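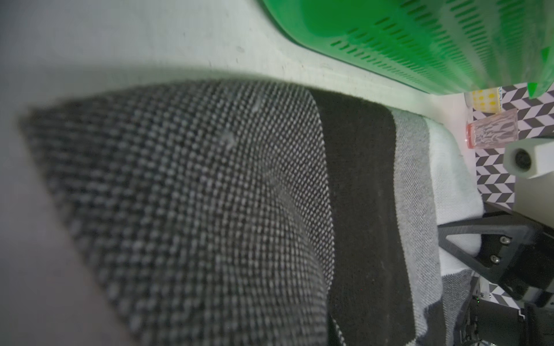
2025-03-20, textile bench, morning

Carried on with the sorting of the Ritilby loan, now in its second week and showing no sign of getting smaller. Cormac's theory is that the pieces breed overnight. I have started to lean his way.

First up was the dark check, charcoal and light grey in very small squares, with the wide black band beside it and a narrower light grey strip beyond that. The intake sheet says "throw, grey". I have seen shopping lists with more feeling. Looked at it for a long while trying to decide whether the band is part of the same piece or a neighbour that has got friendly with it. Left it as one entry with a question mark, and Declan can have the pleasure of removing the question mark.

Couple of white specks of lint on the raised part of the fold. The white fluffy stuff is keeping it company along the side, so I have my suspicions. I asked last week for towelling to be kept apart from the dark weaves. I will ask again this week, and I expect to be asking in September.

Note on squinting: the check does something unpleasant to the eyes at close range. After ten minutes the small squares start to swim and you begin seeing diagonals that have no business being there. Cormac says to look at the border every so often. Tried it. The border is black and restful. Would recommend the border.

Labels

Used up the last of the Gostik tags. They hold well on flat weave and let go of anything fluffy within the hour, usually to reattach themselves to my sleeve. I went home on Tag 873 yesterday and had to bring myself back in this morning. Tag 567 is still at large. If anyone finds it on a coat, it belongs to a pillowcase.

More tags on order. Declan wants the sew-on sort. Declan has not offered to sew.

Folding

We are still doing this three different ways. Cormac folds in thirds, I fold in half and half again, and Declan rolls things up and calls it archival. Agreed over tea that thirds wins for anything with a stripe or band along one side, so that the band ends up outside and you can find the piece again without opening the whole stack. I agreed with fairly good grace. Will refold my own shelf this afternoon, or possibly tomorrow.

The green basket stays for things waiting to be looked at. Things that HAVE been looked at go on the shelf. I have now written this on the wall in pencil, above the older pencil note saying the same.

Left to do

Write up the check properly, with a decent word for the weave. Cormac suggests "pixelly" and has been overruled.
Lint roller, a new one. The old one is mostly handle.
Ring Ó Flaithearta about the missing page of the intake list. It stops halfway through the blankets and picks up again at tea towels.
Brush down the bench before anything pale goes on it.
Find 567.

Afternoon, later: shelf not refolded. Found two more grey throws, both entered as "throw, grey".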